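Comment réclamer à sa banque le remboursement de frais prélevés à tort

Si vous lisez cette page, c'est sans doute que vous avez ouvert votre relevé un soir, avec une tasse de thé, et que vous êtes tombé sur une ligne que vous ne compreniez pas. Une commission d'intervention, une cotisation pour une assurance que vous pensiez avoir résiliée, des frais de tenue de compte apparus en octobre sans crier gare... Respirez ! Cela arrive à des gens très organisés, et la marche à suivre est moins pénible qu'on ne le craint.

1. Rassemblez vos relevés

Téléchargez tout ce que votre espace client vous permet de récupérer, en remontant le plus loin possible. Notez chaque prélèvement contesté avec sa date, son libellé exact (recopiez-le tel quel, même s'il est incompréhensible) et son montant. Un simple cahier convient très bien, même si pour ma part je préfère un tableur, qui fait l'addition à ma place.

2. Relisez votre convention de compte

Je sais, c'est long, et la brochure tarifaire n'est pas plus amusante. Cherchez-y le nom des frais et voyez si le montant prélevé correspond à celui qui est annoncé. Mon amie Araba Aidoo a trouvé ainsi 70 euros d'écart sur une assurance de moyens de paiement, facturée deux fois parce qu'elle avait changé de carte en cours d'année.

3. Écrivez d'abord à votre agence

Un courriel par la messagerie sécurisée suffit pour commencer. Restez courtois et précis : votre numéro de compte, les lignes contestées, la somme totale, et ce que vous demandez – un remboursement, et l'arrêt des prélèvements s'ils continuent. Évitez de raconter toute l'histoire de votre relation avec la banque (j'ai essayé, on m'a répondu à côté). Et si vous téléphonez, notez l'heure de l'appel et le nom de la personne, puis demandez une confirmation écrite.

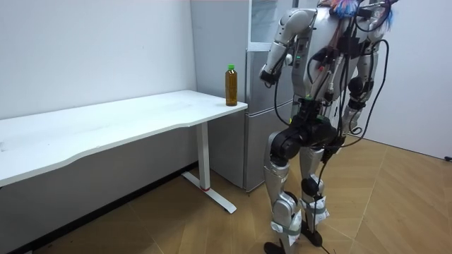
Crédit photo : Radulović / Zaveck

4. Passez au service réclamations

Pas de réponse, ou une réponse qui ne vous convainc pas ? L'adresse du service réclamations figure dans votre convention et sur le site de la banque. Envoyez cette fois un courrier recommandé avec avis de réception, accompagné de copies de vos relevés, jamais des originaux. Vous pouvez écrire tout bonnement :

« Madame, Monsieur, je conteste les frais dont vous trouverez la liste ci-jointe, pour un total de 60 euros. Je vous remercie de bien vouloir me les rembourser, ou de m'indiquer la clause du contrat qui les justifie. »

5. Saisissez le médiateur

En dernier recours, le médiateur de votre banque examine votre dossier gratuitement. Joignez la copie de vos échanges et un petit résumé d'une page, dans l'ordre des dates. Veerle Van Hecke, qui relit gentiment mes guides, conseille de faire lire ce résumé à quelqu'un qui ne connaît rien à l'affaire, et je trouve que c'est une excellente idée.

Gardez ensuite le dossier complet, même une fois la somme revenue sur votre compte, et jetez un œil aux deux ou trois relevés suivants pour vérifier que la ligne en question n'y figure plus.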